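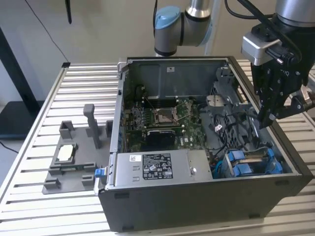

Célula Buvberg: a paragem 3649 e o que aprendemos com ela

Galeria do laboratório de desmontagem – julho
Textos de Adesuwa Bassey, revisão de Zinhle Sibiya

Quem acompanha o projeto Buvberg sabe que andamos há meses a ensinar um braço robótico a abrir, esvaziar e voltar a montar computadores de secretária. É um trabalho fascinante (e barulhento, por causa das chapas!), e esta página conta o episódio que mais nos ensinou até agora: o robô retomou o movimento sozinho depois de uma paragem de proteção. Ninguém se magoou. Parámos a célula nessa mesma tarde, e o que se segue é a história do defeito e das alterações que fizemos.

A bancada
A torre trabalha deitada sobre a mesa metálica de ripas, com o interior virado para cima. À esquerda fica a placa de fixação cinzenta, com o suporte quadrado para o processador e os blocos de posicionamento à volta. Gosto imenso deste arranjo, porque dá para seguir a tarefa inteira de um só ponto da sala.

A garra e o rebordo
Um dos dedos pretos da garra aponta para baixo, junto ao rebordo direito da caixa. Foi nesta zona que tivemos o problema: a chapa fica muito perto da trajetória e qualquer erro de posição acaba em contacto.

O ciclo 183
Tudo correu bem até ao ciclo 183. Às 15h20 a garra desceu com a torre ligeiramente rodada em relação à posição ensinada, um dedo bateu no rebordo e o controlador Tsuchiya fez exatamente o que lhe competia – cortou o movimento e mostrou o código 3649, limite de força excedido. Osaze Mohammed estava ao computador, viu a mensagem e levantou-se para ir ver a peça.

Oito segundos
O braço ficou imóvel durante 8 segundos e depois voltou a arrancar. O Osaze ainda estava do lado de fora da linha marcada no chão e carregou na paragem de emergência do posto. O botão respondeu de imediato, o braço imobilizou-se e a alimentação dos motores ficou cortada. Mais um passo e teria a mão sobre a caixa aberta. Foi essa frase, escrita por ele no registo, que nos fez suspender o resto da campanha.

À procura da causa
A primeira suspeita caiu sobre os cabos. Há um cabo preto grosso em laço junto ao punho, e a Piroska Farkas quis saber se um mau contacto ali podia limpar o alarme. Passou uma manhã inteira a mexer nos conectores com o braço bloqueado, sem conseguir reproduzir nada. A segunda suspeita foi o sensor de força, que também saiu ilibado: os valores registados no contacto estavam certos, incluindo o pico que disparou o 3649.

O culpado estava no nosso programa
Aqui a Modupe Danladi brilhou! Leu o programa de supervisão linha a linha e encontrou uma rotina de recuperação automática que tínhamos escrito para as falhas de comunicação da garra. A rotina esperava, limpava o alarme e mandava continuar. Devia atuar só nesse grupo de códigos, mas a condição aceitava qualquer alarme com a mesma categoria, e o 3649 entrava na lista. O erro era nosso do princípio ao fim.

E a torre rodada?
Faltava explicar o contacto inicial. A caixa assenta diretamente nas ripas, e a torre daquele ciclo era um modelo diferente do anterior, com outra largura. O operador encostou-a aos batentes de sempre, que para ela já não serviam. Fizemos o ensaio de propósito, a velocidade reduzida e com toda a gente fora da linha, e a garra voltou a tocar na chapa à primeira tentativa. Nunca uma pancadinha numa caixa de computador foi tão festejada.

Fontes, cabos e cantos
Vale a pena olhar com calma para o interior de uma destas máquinas: a fonte de alimentação prateada com a sua etiqueta preta, a placa-mãe verde onde se lê DELL, o novelo de fios pretos por cima da grelha, as peças de plástico azul na baía de discos. São muitos obstáculos num espaço pequeno. O mapa de colisões que usávamos tratava a caixa como um bloco simples e deixava os fios de fora.

O que mudou na célula
A recuperação automática desapareceu. Depois de qualquer paragem de proteção, o rearme é feito no posto, com chave, por quem tenha visto a célula com os próprios olhos. Pusemos também uma verificação da orientação da torre antes da primeira descida, e o programa recusa-se a arrancar se o modelo escolhido no ecrã não corresponder à largura medida.

Os batentes novos
Foram desenhados pela Piroska e feitos na oficina Bresetti, que nos entregou um conjunto regulável lindíssimo, com escala gravada. O primeiro protótipo tinha folga a mais num dos lados e foi devolvido. O segundo está montado e a portar-se bem.

Voltar a ligar
Recomeçámos com 20 ciclos a velocidade reduzida, duas pessoas presentes e a Zinhle com o comando na mão. Provocámos o 3649 várias vezes, em pontos diferentes da trajetória, e o braço ficou parado em todas até alguém rodar a chave. Foi o Osaze quem a rodou na primeira.

Por fazer
Continuamos sem uma boa solução para os fios soltos no interior da caixa, e a Modupe anda a testar uma descida em dois tempos, com uma pausa acima do rebordo. Quem trabalhar com células parecidas e usar rotinas de recuperação, por favor, vá espreitar as condições de filtragem dos alarmes! O relatório completo e o excerto corrigido do programa estão disponíveis a pedido, na secretaria do laboratório.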